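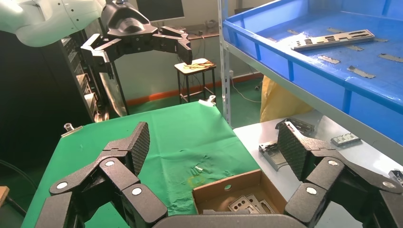

Luson 4.2 released with new grasp planner

March 29, 2019

Warside has released version 4.2 of Luson, its control software for two-armed robots with multi-fingered hands. The main change is a new grasp planner for thin, flat metal parts such as brackets and I/O shield plates, which earlier versions often tried to pick up by the middle.

The planner now looks for an edge or a cut-out first and sets the fingers before the wrist moves in. Warside says it was tuned on 2,000 recorded picks from trays and open boxes, 200 of them held back for testing.

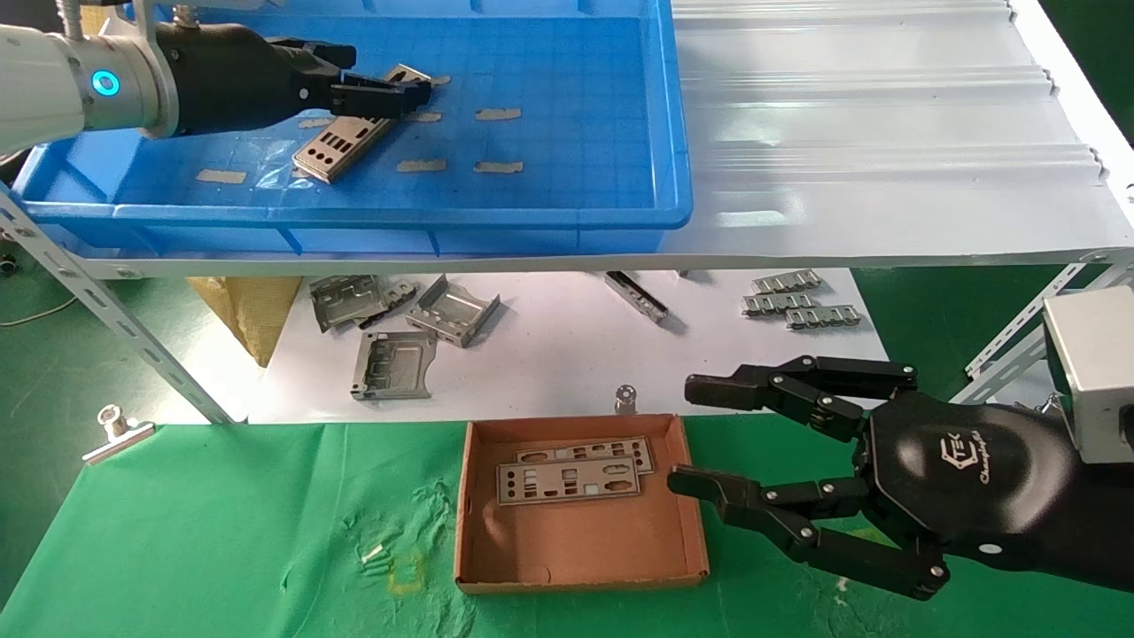 Changes to teleoperation

The headset mode has been rewritten. An operator with a headset and two handheld controllers can now take over one arm while the planner keeps running the other. Commands from the controllers are smoothed separately for each finger, and the log marks every point where control changes hands.
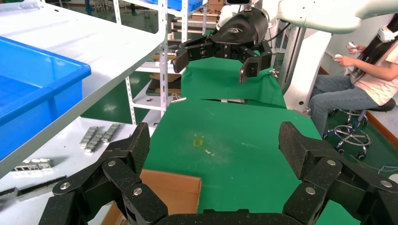 Logs from the old mode can still be opened, but they have to be converted with the Prasine tool first. Files with more than 1,000 picks should be split before conversion. A fix for this is due in the next release.

Luson 4.2 is free to holders of a current licence. Support for version 3 ended in January.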